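Automated disassembly at the Clarnness works

The Clarnness works is a computer refurbishment and recycling plant operated by Thygesen. It receives desktop computers withdrawn from offices, schools and public bodies, and either returns them to use or separates them into parts and materials. The plant is known mainly for the gradual introduction of robot arms on its dismantling benches, a programme referred to within the firm as Voller, and for the changes in staffing and job content that followed.

Background

Dismantling at Clarnness was at first done wholly by hand. Each worker opened the case, unplugged the leads, and took out the drives, memory, processor and boards in whatever order he or she preferred. Output varied widely between benches, and complaints of sore wrists and shoulders were common. A review led by Vibeke Bach, then head of production, found that most of the strain came from a small number of repeated movements, chiefly the pulling of tight connectors and the lifting of cases on and off the bench.

The Voller programme

The first robot bench was built under the direction of the engineer Kaj Skov, with control software supplied by Trumus. After a trial period the number of benches rose to 16. Each has a table of slotted aluminium profile, on which the case is laid on its side, and a set of printed holders for the parts. The holders are made on site and redrawn when a new type of part has to be handled.
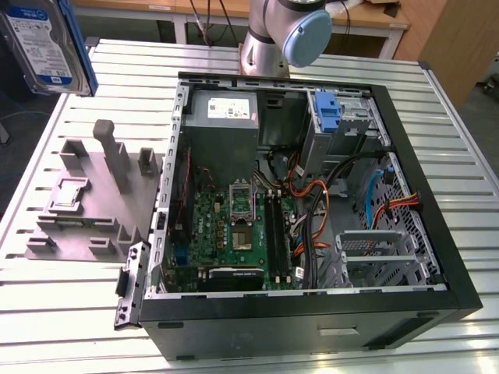

A desktop computer opened for dismantling, with a robot arm behind it and a grey 3D-printed fixture to the left.

Work is divided between the arm and an operator. The arm handles parts whose position is known in advance, such as drives and memory modules. Cables remain largely a manual task, as their path differs from one machine to the next even within a single model. Operators also judge whether a part is fit for resale – a decision the firm has chosen to leave with its staff.

Effects on employment

No posts were removed when the benches were introduced, although some 50 workers were moved to new duties, among them testing, data erasure and bench supervision. The former grade of dismantler was replaced by that of bench operator, which carries a higher rate of pay and requires 29 hours of training.

The change was not welcomed by all. Farhad Fallahi, who represented the workforce in talks with the management, argued that operators were being asked to follow the pace of the machine and had lost the freedom to order their own work. An agreement reached in November gave operators the right to pause a bench without giving a reason, and set a limit on the time spent at one bench during a shift. A later study by Ingvar Vigfúsdóttir recorded fewer reports of wrist pain but more reports of tedium, especially on the night shift.

Training

Instruction is given by experienced operators under Fadi Chamoun. A reference collection of 1486 computer models, with notes on latches, screws and drive rails, is kept for the purpose and is also used when new routines are written for the arms. Much of it was compiled from the notebooks of former dismantlers, who were paid for their contribution.

See also: Refurbishment of office equipment; Job rotation; Industrial robots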